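Search this repo Go

# Okgate table-clearing set

Can a machine tidy a table yet? Somewhat. Okgate is 385 recorded attempts at the sort of clutter most homes grow by themselves: sweets, tape, parts of things, gadgets left out since June.

## What counts as done

An attempt passes if the named item ends up in its tray within 4 minutes. By that rule 184 pass. Hường Tiêu, who did the same job by hand for comparison, asked to be left out of the timings as it was embarrassing for everyone else.

## Known trouble

- Shiny wrappers. The depth readings go to pieces – so do the grasps.
- Thin flat things. Cards and tags get pinched well enough, then swing.
- Rings of tape are fine until they roll.
- 94 attempts were stopped by hand. Reasons are in `notes.txt`, spelling as found.

## Please don't

Use this to claim that chores are solved. The Tulport split has plates in it and we would like to keep them.

Questions to Orestis Lambrakis, mornings only.

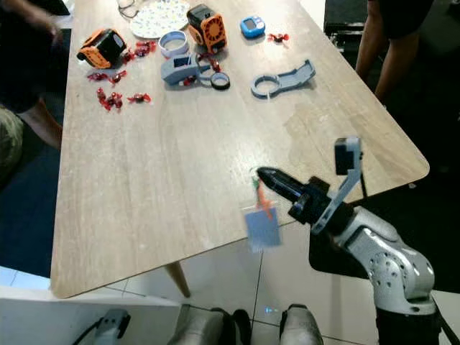
Photo: Okgate / O. Lambrakis

Red sweets, tape-like rolls and printed parts still on the table, one tag in the gripper.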